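Hard water and the gray shirt problem

The laundry chemist at Wenddale will not discuss stains. Stains, she says, are a separate discipline with its own literature, and most of what people bring to her bench as a stain is mineral residue. Her subject is what water does to cotton over a long run of ordinary washes, and she has spent 13 years on it.

We met at the test laundry on a Sunday, when the machines are idle and the supply pressure is stable enough to calibrate the inlet meters.

"People change the detergent first," she says. "They should measure the water first. A strip test takes a minute and it tells you which half of the advice you can ignore."

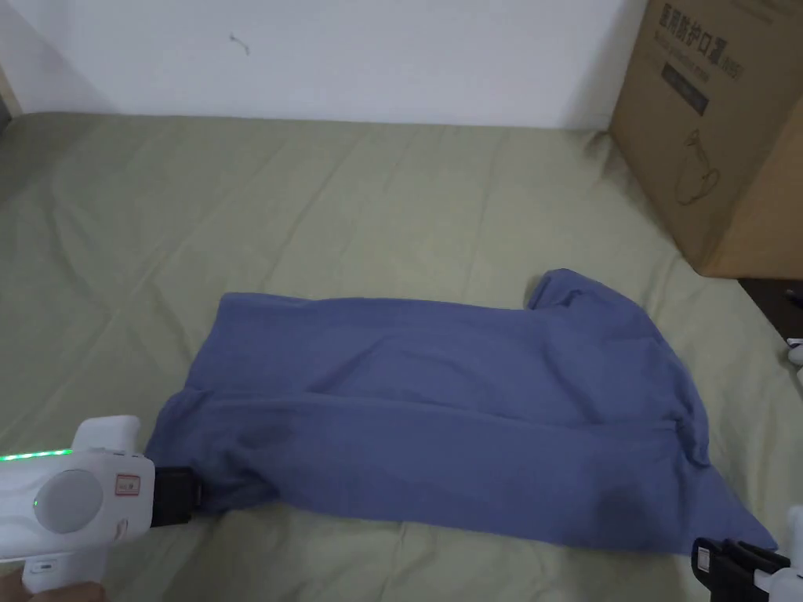
Calcium and magnesium ions bind to the surfactant in a detergent before it can act on soil. Part of the product is used up on the water itself, and in soap-based powders the reaction leaves an insoluble curd that lodges between the yarns. She points out that the effect is hard to judge on mid-tone fabrics. A slate blue garment spread over a pale green sheet shows every crease and almost no deposit, and shadow in the folds is easily read as discoloration. For assessment she uses undyed swatches under a fixed lamp, read with a reflectance meter at 4 points each.

"The eye is a poor instrument for this," she says. "It adapts. You compare the shirt to the other shirts in the drawer, and they have all shifted together."

The current trial compares two builders, the ingredients that tie up hardness ions so that the surfactant stays free. One is a zeolite blend supplied by Clunetti. The other is a citrate formula mixed in house. Each swatch set goes through 100 cycles, with samples pulled at intervals, rinsed in deionized water and ashed in a furnace. What remains in the crucible is the mineral load, and it is weighed.

She declines to give a ranking before the series is complete. She does say that dosing matters more than she expected – the same powder at half dose in hard water can leave more residue than no powder at all.
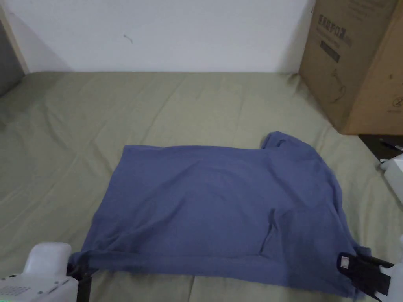
Wenddale Textile Care Group – Water and Fibers Section

Asked about fabric softener, she is brief. Softeners deposit a cationic film that lubricates the fibers. The film improves the feel of a towel and lowers its absorbency, and it does nothing to remove scale already in the yarn. She would rather see an acid rinse used now and then, citric acid in the final fill, with the machine maker's limits checked beforehand for seals and hoses.

Temperature gets a longer answer. Hot water dissolves detergent faster and also drives calcium carbonate out of solution, mostly onto the heating element. The Drillow units in the test laundry have removable elements, and the section weighs them on the same schedule as the swatches.

"If the element is gaining mass, that is carbonate that did not go into the cloth," she says. "It is still a cost. You pay for it in heating time."
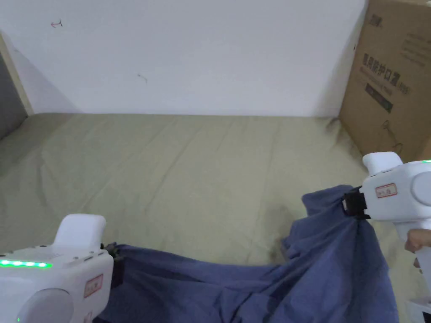 Softening at the supply

The test laundry has an ion exchange softener made by Bondarchuk on one of its two feed lines. The resin swaps calcium and magnesium for sodium and is regenerated with brine. Over 4000 liters of metered flow, she logs hardness at the outlet to find the point where the resin begins to let ions through.

"Breakthrough is gradual," she says. "Owners assume the softener works or it doesn't. There is a long stretch where it half works, and they are still dosing for soft water."

Her advice for households is to test at the tap that feeds the washer, repeat the test shortly before the softener regenerates, and set the dose by the higher reading. Results from the swatch series will be posted on the section's page in October.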